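Chapter 4
Surfaces and the Things We Keep on Them

Learning goals

After reading this chapter you should be able to:
Explain the difference between a work surface and a storage surface.
Describe how a cutting board changes the use of the counter under it.
Name the main features of stone-look, tile and wood finishes that matter for daily cleaning.
Draw a simple surface plan for a small kitchen.

Key terms: work surface, storage surface, landing space, backsplash, juice groove, end grain, drift

4.1 A counter in Skisel

Austra Pärn moved into a rented apartment in Skisel in October with 20 boxes, most of them marked "kitchen." The apartment had one run of counter between the sink and the stove. By the end of the first week the counter was full, and she was chopping onions on the dining table.

Nothing on the counter was useless. There was a kettle, a bread box, a rack for drying dishes, a bowl for keys and a stack of mail. Each item had been set down by someone who meant to use it soon. The problem was that the counter had been asked to do two jobs. It was the place where food was prepared, and it was also the place where things were kept.

Housekeeping manuals have dealt with this problem for a long time. The older ones assume a pantry and a separate table for heavy work. Most homes built today have neither, and the counter does the work of both. This chapter looks at how surfaces in the home are used, what they are made of, and how to plan them so that the work can be done without clearing a space first.

4.2 Work surfaces and storage surfaces

A work surface is a flat area that is kept free so that a task can be done on it. A storage surface is a flat area where items stay between uses. A desk, a counter or a bench may be either one, and many are split between the two. Trouble starts when the line between them moves without anyone deciding to move it. In this book we call that movement drift.

Drift is easy to measure. Clear the surface, mark the edge of the work area with tape, and leave the household to its habits for 3 weeks. Then look at what has crossed the tape. In most kitchens the first things over the line are cups, followed by paper.

Landing space is a special kind of work surface. It is the bare area beside an oven, a stove or a refrigerator where a hot pan or a bag of groceries can be set down at once. It should be given up last – a cook holding a hot dish has no time to move the mail.

A cutting board can mark the work area in place of tape. It gives the cook a surface that can be scrubbed, turned over or carried to the sink, and it protects the counter from the knife. Boards left out all day do tend to collect other objects, and a board with things standing on it has become a storage surface. Many boards have a juice groove, a shallow channel near the rim that catches liquid. The groove needs a brush as well as a cloth.

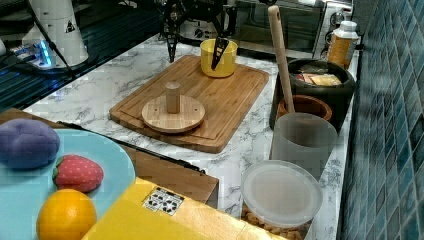
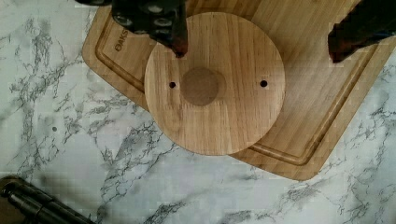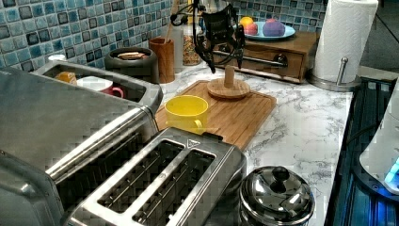 Figure 4.1 Three views of a kitchen counter with a cutting board and a round wooden piece.

4.3 What the surface is made of

Finishes differ in how they take heat, water and blows. Four groups cover most kitchens.

Stone and stone-look counters. Pale counters with gray veining are popular and show coffee and beet stains quickly. Natural marble is marked by lemon juice and vinegar. Many printed or molded copies resist acid better, but some can be scorched by a pan. Find out which kind you have before choosing a cleaner.

Tile. Glazed tile is easy to wipe. The grout between tiles is rougher and holds grease, so a backsplash of small tiles takes longer to clean than one of large tiles.

Wood and bamboo. Both should be washed by hand and stood on edge to dry. End grain, where the cut ends of the fibers face up, is kinder to a knife but drinks more oil.

Metal. Stainless steel tolerates heat well and shows every fingerprint. Wipe along the direction of the brushing.

4.4 Making a surface plan

Measure the counter and draw it to scale on squared paper. Shade the landing space first, then the work area. Whatever is left is storage, and it will look small. List the items that now stand on the counter and write beside each one how often it is used. Anything used less than once a day should be given a shelf or a drawer before it is given a place on the plan.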